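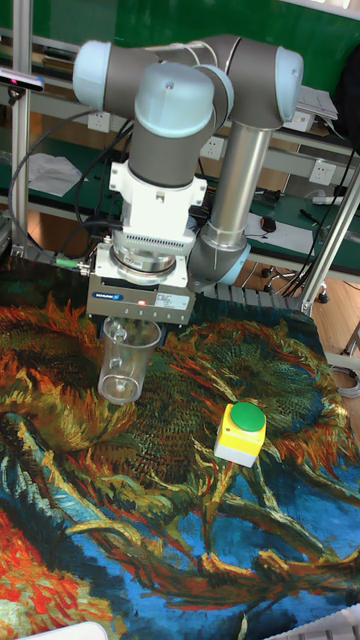

The dust we took home

I grew up six streets back from the Verholm smelter, and if you'd asked me as a kid what the air tasted like I'd have said pennies. We all would have. You'd come in from road hockey with that taste at the back of your throat and your mum would hand you a glass of milk, which everybody in Hunulau believed would fix it. My dad believed it too, and he worked in the place for 34 years.

So when the letter came this spring about the old soil tests, I read it standing up in the kitchen with my coat still on. Then I sat down and read it again. The town had 534 yards sampled back in the eighties, it said, and the results had been "held for administrative reasons." Ours was number 39 on the list. I was nine when they took it. I even remember the fellow with the little auger - he let me hold the bucket!

The number beside our address was for lead, and it was high enough that I won't print it until my brother has had a chance to see it properly. (He lives out west and doesn't do email, so it's going by post.) What I will say is that my mother grew carrots in that dirt, and rhubarb along the fence, and we ate the lot.

I went to see Hala Shawky, who was a nurse at the Bosier Street clinic in those years and still has the patience of one. She made tea and brought out two shoeboxes of carbon copies. She'd kept her own notes on the kids who came in tired or cranky or not hungry, street by street, and she'd sent a summary up the line every October. Every year she got back the same reply thanking her for her interest.

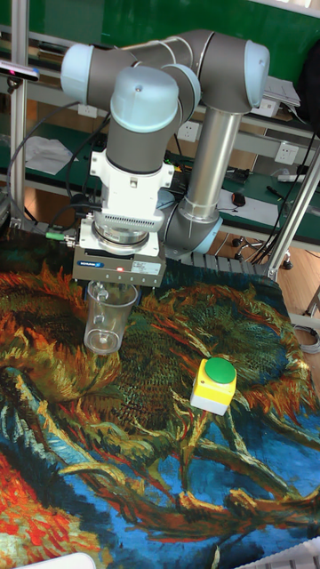

I asked her if she'd been angry and she thought about it for a good long while. She said she'd mostly been busy. There were babies to weigh and flu shots to give, and the smelter paid for half the arena, and the one time she brought it up at a public meeting a man she'd known all her life asked whether she wanted to see the town shut. She went home and typed up the next summary anyway.

The Siddiqui report, when it finally turned up in the library's online catalogue, runs to a couple of hundred pages and I've been through it with a highlighter. It's a strange read. There are maps with our street on them, coloured in by hand. There's a paragraph recommending that children wash their hands before meals. There's nothing at all about telling their parents why.

And I keep going back to my dad's work clothes, of all things. He wore them home, like they all did, and Mum shook them out on the back step before they went in the wash. I used to sit on that step. My knees are a bit wobbly just writing it down, but I know I'm one of hundreds who could tell you the same story with a different step in it.

I put a notice up at the grocery store asking what other people remembered, and my phone has hardly stopped since.
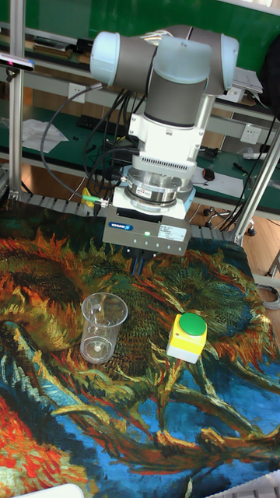

Mitali Amarasinghe told me she wasn't after money, or not mainly. What she wants is the list read out loud, every address on it, in the same hall where they used to hold the company Christmas party, with somebody from the province sitting in the front row to hear it. Her family's yard was two down from ours. She'd like the health survey done too, the one that was promised in the letter and has already been put off once, and she'd like it to cover people who moved away.

I said I'd bring sandwiches.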